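Workshop Notes > Opinion > Making Things

Let the hand stay on the gripper a while longer

I have belonged to the shared workshop on Drivedham Road long enough to see a good many robot arms begun there, and far fewer of them finished. People fall in love with the arm, you see (I did too!), and they spend all winter on motors and brackets and wiring, and only in March do they find out that the thing can't pick up a washer.

So my plea, and I make it fondly, is to start at the other end. Build the gripper, put a handle on it, and go pick things up yourself until you're thoroughly sick of it. My own arm, which I named Kevance in a hopeful mood, cost me $518 before it had fingers worth the name. The first hand-held gripper I put together afterward cost $82, and I learned more from it in a couple of evenings than the arm had taught me in all those months.

Small parts are the best teachers. A rubber ring on a smooth table is a humbling thing, and so is a little metal post that you'd like to drop that ring over. With your own wrist behind the fingers, you feel right away when the angle is wrong or the tips are too fat.

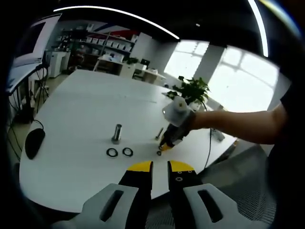 Mudassar Warraich thinks I'm being sentimental about all this, and has told me so over many cups of tea. A wrist is too clever, he argues, and covers up for poor fingers, so a builder who practices by hand will be fooled into keeping a bad design and will pay for it once a motor takes over.

He has a point, and I've turned it over a good deal. My wrist does forgive plenty. But I'd still sooner meet the trouble in that order, with the fingers cheap and easy to swap, than have it all land on me at once with a half-wired arm clamped to the bench. Jozefína Vlček went through 27 sets of fingertips before she bought a single motor, and hers is the arm the rest of us borrow.

Posted in: Opinion, Robots & Home Builds

Recent posts
Soft tips or hard tips? A long answer
What I got for $900 at the Zeman surplus sale
Stimitine night: bring your broken motors
Sharing a bench without losing your friends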